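Evaluating the Flultora Two-Arm Kit for Table Clearing
Project report, Jul 17, 2019

1. Background

Our department at Gromport asked whether the Flultora kit would be worth buying for the second-year robotics module. We had one kit on loan and used it for 40 hours over the term. The task we chose was sorting tableware with a clear plastic bin: cups, bowls and a plate, all plastic or similar light items. We had looked at the Andow single-arm set first but dropped it, as we wanted both arms on the same rail.

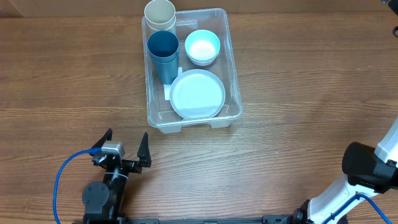 Setting up took two of us most of an afternoon. The printed guide is clear on fixing the arms but thin on calibration, and we had to repeat that step 7 times before the two arms agreed on where the table was. The control program, Obi, runs on an ordinary laptop. It is easy to learn -- the menus are few and the names make sense -- but it does not save a half-finished sequence.

2. Trials

We logged 211 attempts at moving a single item. Bowls were the easiest to grip by the rim. Cups on their sides gave the most trouble and needed a different approach angle for each one. Nested cups were a separate problem, and we left most of that work for later.

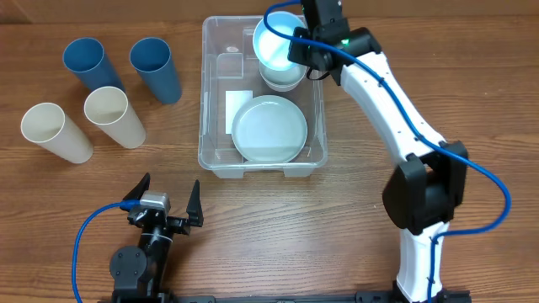 Figure 2. The arm on the right holding a bowl over the bin, with four cups on the table.

3. Findings

The grippers are good enough for teaching. The cables are the weak point: they need checking before each run, and the guide says nothing about how to route them. Support replied to both of our emails within 2 days.

We recommend buying one kit for September, with a second to follow if the module keeps its present numbers. Someone should rewrite the calibration pages before the first class -- our own notes are in the appendix and could be used as a start.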